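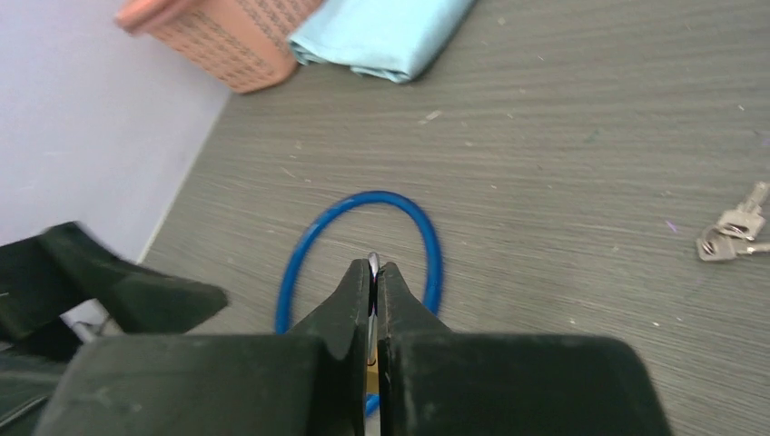

## Veil, 5th February

Finally got back to the Whitelaw wedding veil today, and oh, I'd missed it! Paora Ruddock wants it by October, which sounds like ages until you look at the edging. It's copied from the one his grandmother walked down the aisle in, scalloped all the way round, and the sketch calls for 886 seed pearls. I sewed 6 scallops before lunch and unpicked two of them (pulled too tight, the tulle puckered like a raisin).

Thread notes, so I don't forget again:

- Pamik silk is lovely but it frays after one long run. Cut it shorter.
- The Fleltari poly is stronger and a bit too shiny next to the ivory. Fine for the comb, nowhere else.
- Wax both!

Rangi Kingi stopped by the bench and thinks the train should come in by 8 inches, going by the aisle at Brallside. I said no at first – it's a big society wedding, let her have her train – but then we pinned it up on the stand and I have to admit the lace sits better. Asked Paora to run it past the bride before I cut anything.

Still to sort: whether the tiara goes over the veil or under. The bride's mother says over, the bride says under, and the comb placement depends on it. Leaving the top gathers basted until I hear.

Tomorrow, scallop seven and more ivory tulle.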